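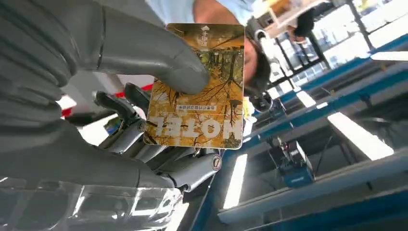
How to check out a befriending scheme before you sign up a parent

Most leaflets for befriending schemes say the same thing: friendly, local, carefully matched. I've read a stack of them on behalf of my aunt in Madley and they told me very little. Do this before anyone fills in a form.

1. Phone, don't email. Ask who picks up when a visitor cancels. If the answer is "that hardly ever happens," ask again. My aunt's first scheme missed most of February and the office hadn't noticed.

2. Ask how long the wait is for a first visit. Not the target, the last three people who joined. One coordinator told me two weeks. It took 37 days.

3. Get the background check policy in writing. "All our people are vetted" can mean a county records check, or a chat over coffee. You want to know which, who pays for it, and when it's redone.

4. Find out what "matched" means. Evaristo Montes, who ran visits for Shehu until last year, told me his matching was done by zip code. Fine by me, but then say so. If your mother wants somebody who plays cribbage, write cribbage on the form and bring it up at the meeting too.

5. Be careful with big numbers. A scheme that claims 400 members may be counting everyone who ever got the newsletter. Ask how many had a visit last month. When I put that to one outfit, the figure was 26.

6. Read the part about money. Visits should be free. Some schemes slip in a "suggested" $80 joining gift, and older people tend to read that as a bill. Cross it out if you don't want to pay it, then see whether anyone calls.

7. Sit in on the first visit, then leave them alone for the second. Ask your parent afterward what they talked about. "She was very nice" doesn't tell you much. "She has a terrible dog" is better.

8. Put a date on the calendar six weeks out and decide then whether to carry on. The scheme won't remind you.

Phone befriending gets sold as just as good as a visit. I haven't seen much to back that up, though it beats a waiting list.

Salamatu Chukwu
Updated 2019-11-22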